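Progress report to the Curnmont fund
Project: Sorting and reuse of small household goods, Ullton workroom
Period covered: March to August

Dear colleagues of the fund,

With this letter I send you the report on our second period of work in Ullton. I will try to be short, and I will also write about the points where we are behind the plan.

As you know, the grant pays for the rent of the workroom, the tables and trays, and a part of the hours. The purpose is to receive mixed boxes of small things from homes that are being emptied, to sort them on the tables, and to pass the usable things on to families and to the day center in Collado.

Boxes received. In the application we promised 200 boxes for this period. We received 255. This is more than we expected, and the reason is mainly the two apartment buildings in Collado which were closed for repair in the spring. Of these boxes, 166 are completely sorted. The others are standing in the storage room with a label and wait for their turn. I am not satisfied with this number, but I prefer to give it as it is.

The room. The room in Ullton is good for us. It has a large window and white walls, and for most of the working hours we can see colors and small damages without a lamp. The tabletops are of light wood and we put them side by side so that two persons can work from the same box. We have asked the owner for one more socket, so that fewer cables must go over the tables. He agreed, but the work is not done yet.

The method. In the first period we emptied every box directly on the table, and it took much time to find small parts again. Now the small things go first to a wooden tray, and the long or tall things stay on the table beside it. 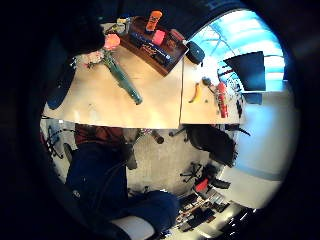

The tray then goes to the second table, where each thing is checked and gets its category. We have now seven categories instead of the twelve in the application. Twelve was too many, and new helpers were asking all the time where to put decorations and where to put toys. The shorter list is printed and hangs next to the door.

Registration. We began to use the Tristis register in May. Before this we wrote everything on paper and typed it in the evening. The register is slow when two people are working in it at the same moment, and we lost one afternoon of entries in June. These entries we made again from the paper list, which we luckily still kept. We will keep the paper list until the end of the year.

Money. The rent and the hours are inside the budget. For trays and labels we spent a little more than planned, and for transport less. I ask for your permission to move the rest of the transport money to the line for materials. The table with all amounts is in the annex.

Next period. We want to finish the waiting boxes before we accept new ones from Collado, and I have already informed the center about this. We would also like to buy one more shelf for the storage room. If you wish to visit us, the mornings are best, before 11:00.

With kind regards,
The project coordinator, Ullton workroom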